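Two-slot toaster, Bear brand: four weeks on the counter

Reviewed by Gilang Wijaya
Thu 17 February

The previous toaster in this kitchen was a Costello four-slot that had stopped latching on the left pair. Four slots were more than two people needed, so the replacement brief was short: two slots, a body that leaves room for a plate beside it, mechanical lever, no display. The Bear was bought at retail from Trorkum in January and has been used every day since, mostly for seeded loaf and sometimes for bagels.

Exterior

The body is cream with a matte finish. A chrome rim runs along the top edge, and below it on the front is a band of small diamond-shaped vents with the logo underneath. The rest of the front is plain. The matte surface hides fingerprints well. The chrome does not, and it picks up a haze from cooking within a few days if the toaster sits near the stove. A damp cloth followed by a dry one clears it. The vent band collects flour dust from artisan loaves and needs a soft brush, as a cloth only pushes the dust further in.

The lever is on the right-hand side, along with the controls. This matters for placement. With the right side close to a wall or a canister, the lever is awkward to reach and the controls cannot be read at all. Even in the open, the controls are hard to see from directly in front. I have learned the positions by feel, but guests have to lean over and look. 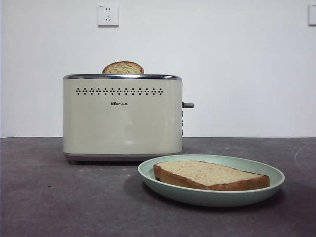
Slot depth is adequate for standard sandwich bread. A slice from a tall bakery loaf stands proud of the rim, and the top centimeter comes out paler than the rest. Turning the slice over for a second short cycle fixes the color at the cost of a drier bottom edge. Sideways loading works for oblong loaves up to the slot length. Anything longer has to be cut.

Browning

Testing was done with one brand of multigrain, sliced at the bakery, from room temperature. Settings one and two dry the bread without giving much color. Setting three is a light gold and is where ours stays. Setting four is a proper medium brown. Five and above are useful for frozen bread and little else.

Side-to-side evenness is good. The inner faces run slightly darker than the outer faces, most noticeably when only one slot is loaded. The second batch straight after the first comes out darker by a visible amount. Waiting 300 seconds between batches removes the difference, though few people will do that at breakfast. Dropping the dial half a step gives nearly the same result.

The single-slice case deserves a mention, as it is how this toaster is used on most weekdays. Both slots heat regardless of which is loaded. A slice in the rear slot browned a little faster than one in the front. I would not choose or reject the toaster on that point.

Crumbs and plates

The crumb tray slides out without tools and holds roughly what a week of seeded bread sheds. It has no detent, so it can creep out when the toaster is dragged across the counter. Lift it instead.

Not all crumbs reach the tray. Seeds in particular leave with the slice, and the choice of plate decides where they end up. Two have been in rotation. The shallow round one in pale green is easy to slide a knife across, but seeds roll off it. The large white one has raised rings around the inner part, and the rings keep most of the debris on the plate. They also hold butter, and need a brush at the sink. Of the two I prefer the white for toast with anything soft on it, and the green when the toast is going to be eaten dry or standing up.
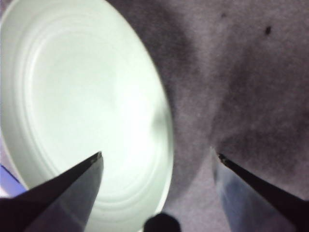
The white plate, with its concentric ridges.

Syafiqah Ong, who edits these reviews, asked whether hot toast goes soggy on a flat plate. It does, on any plate, if left lying face down. The ridges lift the slice slightly and the underside stays crisp for a minute or so longer. A wire rack is better than either.

Compared with

The Nultus two-slot is the obvious alternative. It has front-facing controls, which I would take over the side-mounted ones, and a deeper slot. It is also louder on release and its painted finish had chipped at one corner by the end of the loan period. The Wundska is cheaper, browns less evenly, and has a cord too short for our outlet.

Verdict

Good evenness, predictable dial, compact body, easy surface to keep clean apart from the chrome. Marks lost for slot depth and for controls on the side – the second is a daily irritation if your counter is tight on the right. Recommended for households that buy standard sliced bread. Those who bake tall loaves should measure first.

Cord length, bagel mode and frozen waffles will be covered in the follow-up.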